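Manuals > Home heating > Room thermostats

4. Setting the schedule on your Gellen thermostat

The box says the Gellen "learns your home". Treat that with caution. Left alone, ours heated an empty hall until Thursday. Set the times yourself.

1. Turn the dial to SET and hold it for 4 seconds.
2. Choose MANUAL. Skip the "Smart Start" screen.

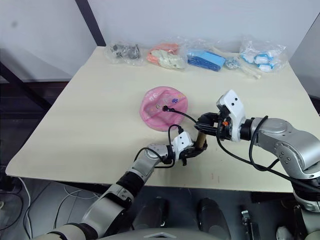 Do I need the Prater app to set the times?
The dial does everything the app does, and it keeps working when the broadband is down.

3. Enter your first start time, then the temperature you want.
4. Press the dial once to save. A tick should show.

Note: the tick means the thermostat has stored the time. It doesn't mean the boiler has received it.
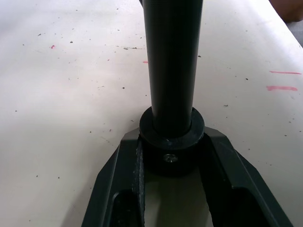 5. Go to the boiler and wait for it to fire. Allow 30 seconds. If nothing happens, repeat step 4 before you ring anyone.
6. Add the evening times in the same way. There are 9 slots, though I have yet to meet a household that needs them all.

Caution: switch off at the mains before you take the cover off the wall plate. 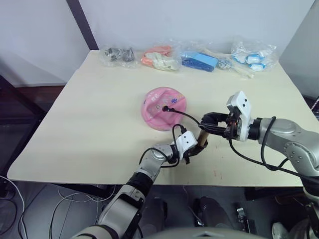

Page last changed: August

7. Leave "Eco Boost" off for the first month. The savings claimed for it come from the maker, and I would want to see a meter reading first.
8. Write your times on paper. A full reset wipes them without asking. 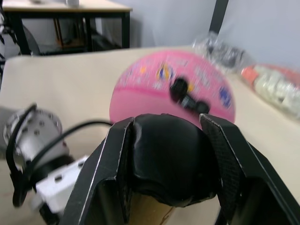 Fig. 4. Black gripper fingers, with padded-looking black material between them.

If the clock drifts after a power cut, go back to step 1.

We use cookies to remember your settings. Accept | Manage

Guide by Hauwa Obi. © Olaniyan Manuals. Back to top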